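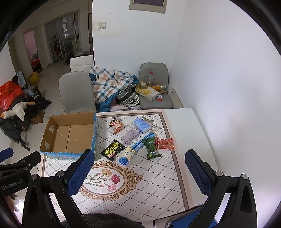 A patterned cloth with a brown border and a medallion of carnations.

Home | Features | Food | Gardens | Letters | Subscribe

Is anybody in?

My grandmother kept a tin of shortbread on top of the wardrobe that we children were forbidden to touch, and it was years before I understood that it wasn't being saved for Christmas, or for a birthday, but for whoever might come up the path. It could be the minister, or the woman from the wool shop, or a cousin on his way back from the dentist with half his face asleep. They didn't ring first because there wasn't a telephone to ring, and when at last there was one they still didn't, as it would have seemed a bit grand. They knocked, opened the door an inch or two and called out, and then they were in and the kettle was on.

I have been thinking about that tin a good deal since I moved to Otby, which is a village of 400 people, a church, a pond that is more of a large puddle by August, and one shop that shuts for lunch. I had lived in cities for most of my grown-up life and I'd got used to the way we do things there, with the message to suggest a date, the message to say that date is no good, the second date, the apology, and the third date five weeks off, by which time you have rather forgotten what it was you wanted to talk about. I thought that was simply what friendship was like once you had a job and a bad back. Then, at twenty past four on my second afternoon, with my hair full of plaster dust, I heard somebody shouting "Hello the house!" through my letterbox.

It was Jonatan Dahlgren. He is 92, he came over from Sweden as a young man to work on the boats and then married into a farm, and he goes visiting every afternoon of his life unless there is ice on the lane. He carries a stick, which he uses mostly for pointing at things. He had brought me a jar of something red. He stayed for exactly one cup of coffee, told me that my gutters were wrong, asked me no personal questions whatever and went off down the road to see somebody else.

I was cross, if you want the truth. I hadn't washed up. There were paint tins on the stairs and I'd been offering him the coffee in the mug I had been standing my brushes in (I had rinsed it, but even so). It took me until the evening to notice that I was humming.

There used to be rules about all this, and the older people in Otby can still recite them, although they don't agree on every point. You don't call before 11 in the morning. You don't call when the curtains are half drawn, or when there's a strange car outside, unless you are very nosy. You keep your coat on for the first few minutes so that the other person has the chance to say "Oh, do take your coat off," and if they don't say it you remember something you have left in the oven. You never stay for a meal on the first asking. On the third asking you may.

Jonatan's rule is simpler. "One cup," he told me, when I had got to know him well enough to ask. "If they pour a second, you drink it standing up." He says that people are frightened of the caller who won't leave, and that if you could only make them sure of the leaving they would be happy enough about the arriving. I've tried it and I think he's right, though I find I can drink a second cup very slowly on my feet.

What struck me, once I had been on the receiving end for a few months, was how little the state of the house came into it. I'd always believed that I couldn't have people round because of the spare room, or the lack of chairs, or the carpet. The visitors of Otby sit down among the ironing. They move the cat. One neighbour has received me while plucking a pheasant and another while lying flat on the floor with her legs up on the sofa, doctor's orders, and we had a lovely chat about drains. A visit that has been arranged has to be good, somehow, to pay back all the arranging. An unarranged one can be dull as anything and you've lost nothing, and it is in the dull ones, I have found, that people tell you things. 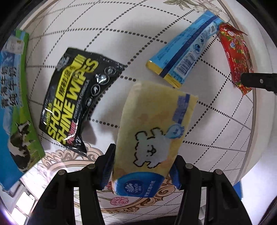

The things they tell you are not always cheerful, and a proper caller knows to be ready for that. The woman at the shop lost her sister in January, and for weeks afterwards there was a steady trickle of people at her back door with soup, with eggs, with a borrowed book that suddenly needed returning. I went too, and sat, and was no use at all, and was asked to come again. I do think every kitchen table ought to have tissues on it in easy reach, and they needn't be solemn ones. A yellow pack with a fluffy white cartoon dog on the front does the job as well as any lace-edged hankie, and gives you both something to look at while the worst of it passes. My grandmother used her apron, on herself and on other people.

I don't want to make it sound as though village life is one long open door. There are plenty of houses here where I wouldn't dream of knocking, and there are people who moved to the country so as to be left in peace, and good luck to them. My friend Jadia, who lives on the eighth floor of a block in Ham, pointed out to me with some force that dropping in is all very well when the people you like are four minutes' walk away, and that anyone who buzzed her flat unannounced at half past six would find her in her dressing gown with a face like thunder. I said I'd seen that face and didn't mind it.

But then she went and tried it. She started small, with the man across the landing, whose parcels she had been taking in for years. She knocked with the parcel instead of leaving it on his mat, and was shown some tomato seedlings. After that there was a birthday, and a blown fuse. Now there are five or six of them on that floor who go in and out, and on warm evenings they leave the doors propped open, and Jadia says the noise is terrible and she'd be lost without it. When I came up in the spring we were all taken down to Vitis, the little wine bar under the flats, and I couldn't work out who was related to whom.

I've begun calling on people myself, a bit stiffly, with a cake for cover. I still stand at the gate too long. Last month I got as far as Jonatan's step and heard him inside singing along to the wireless, quite badly, and I nearly turned round and went home so as not to disturb him. Then I saw that he had two cups out on the windowsill. I called through the letterbox, and he shouted that it was open, and had I done anything yet about those gutters.

Comments

marrow_and_bean
My mum had a "visitors' cake" as well, a Madeira. It was so dry by the time anybody came that we were glad not to be offered it.

Gwen P.
Lovely piece, but I'm with Jadia. If you turn up at my door without a text I will be hiding behind the sofa.

oldferryman
We were always told not to call while the washing was being brought in, or else you had to help fold the sheets. Does anyone else remember that one?

Gwen P.
@oldferryman Yes! And you had to admire the garden before you sat down.

T. in the Fens
So did you do the gutters?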